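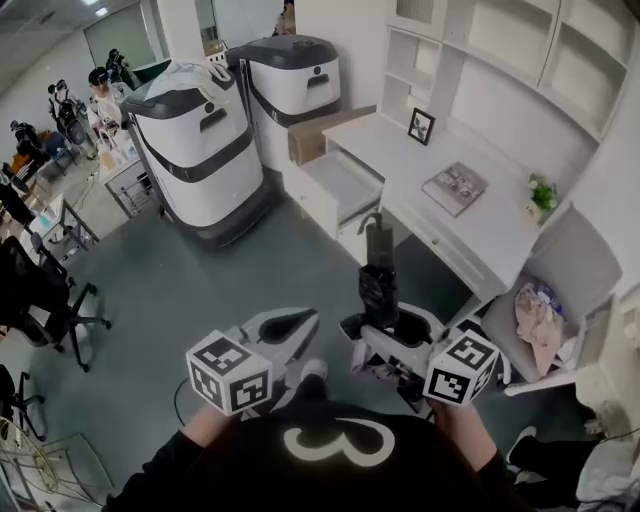
Go back to your old phone, a reader told me in the comments last month, and stop pretending the Akton is going to get better with updates. Well, I read that on the Akton, at eleven at night, with the screen brightness stuck at full because the auto setting had given up again. So the timing was pretty good.

But I'm keeping it! At least through the summer. I've had it long enough now to have proper opinions, and since a bunch of you asked after my first post, let me get them down before I forget half of it.

First, the price. I paid 819 dollars, which is the most I've ever spent on a phone, and I sat on the checkout page for a whole evening before I hit the button. My last three phones were all mid-range and I was happy with them (mostly). What got me was the size. The Akton is small. I can reach the top corner with my thumb without doing that shuffle thing where you almost drop it, and it fits in the little pocket of my running shorts. Nearly every other phone I tried in the store felt like carrying a paperback.

The battery is where I expected to suffer and I kind of do. On a normal day I unplug at seven in the morning and I'm down to 15 percent by dinner. That's with messages, a podcast on the train, maps once or twice and way too much scrolling. If I shoot video it's worse. It does charge fast though, with the 90 watt charger they put in the box (they still put one in the box, thank you Akton). I plug it in while I shower and make coffee and by the time I leave it's full, or close enough that I don't care.

Now the camera. Daylight photos are lovely, a bit warm, and I like warm. Indoors at night it smears faces, and the portrait mode cuts little bites out of people's hair. The March update was supposed to fix that. I took the same shot of my sister on the couch before and after the update and she still has a bite out of her hair, just on the other side now. The zoom I've used maybe twice.

Speaking of updates - the brightness bug. If you have this phone you know the one. You walk outside, it goes up, you walk back in, and it stays up until you lock and unlock it. I wrote to support and got a very polite answer telling me to restart in safe mode. I did. Same thing. A reader who goes by the name of her cat says turning off the "adaptive comfort" switch helps, and I tried that for a week and it's better but not gone. It's under Display, then More, then all the way at the bottom.

Cases! I went through two. The Gill one is thin and grippy and I loved it until the corner split after a month. The Dedura is thicker and kind of ugly but the buttons still click properly, and I dropped it on the station steps with no damage, so ugly wins for now. Skip the clear ones, mine went yellow so fast.

A few of you asked why I didn't wait for the Raltden, with the leaked pictures going around and everything. I looked at them too. It's a nice looking phone, but the rumored screen is bigger again, and I don't want bigger. Also I've waited for a Raltden before and it showed up months late in my country with half the colors missing. If the small version turns out to be real I may cry a little.

Oh, and storage: apps and system files had eaten 13 gigs before I'd even moved my photos over. I deleted the games and the second browser that came with it. You can't delete the Akton weather app, only hide it, so I hid it.

Next post will be about earbuds. I have two pairs here and one of them keeps disconnecting on the left side, so I'm giving it another week before I get mean about it.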